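**Which families does the Stiswood index cover?**
Households that held plots on the Stiswood estate, including the Pastor and Talavera lines. Tenants of the Menzies brickyard are listed separately.

**How are entries arranged?**
By surname, then by house. Maximiliano Pastor and his son Fulgencio have 2 entries because the son moved to Lorkum Lane after his marriage.

**Why does a birth year differ from the parish register?**
The index follows the rent books. Differences are marked with an asterisk.

**Can I order copies?**
Yes. Write to Aileen Talavera and give the entry number. Requests are limited to 19 pages. The copying desk is closed in August.

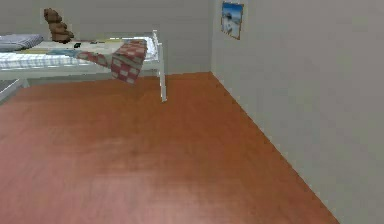 **How do I report an error?**
Send the entry number, the correction and your source to Rodrigo Robles.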